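7/28/19

The morning was given over to the second reading of the draft handling rules for the Femura cell. Zubaida Zaidi had marked up the section on garments, and her main objection was to clause 2, which asks for the work surface to be "clean" without stating who is to check it or when. I have agreed to reword it. The operator will inspect the surface before each session and sign the log — a verbal report will no longer be accepted.

Grey cloth was on the surface and the gripper close over it when I took the record for the annex.

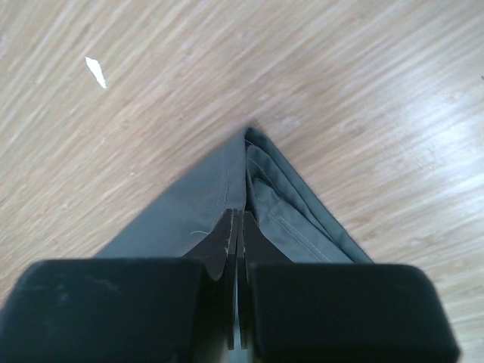

Gripper at the folded grey fabric, finger plates in line with the central fold. Note the small white scrap on the surface, upper left.

The scrap bears directly on clause 2 and I have asked that the record be kept as it stands. There is also a loose thread on the flat panel. The draft says nothing of threads, and Barbara Wieczorek considers that it should. She would have them trimmed before the garment is presented. I am inclined to agree, although Carnex will want the wording kept short.

The log now holds 259 entries, of which too many lack initials. Reminder to be issued to both shifts. Clause 4 held over.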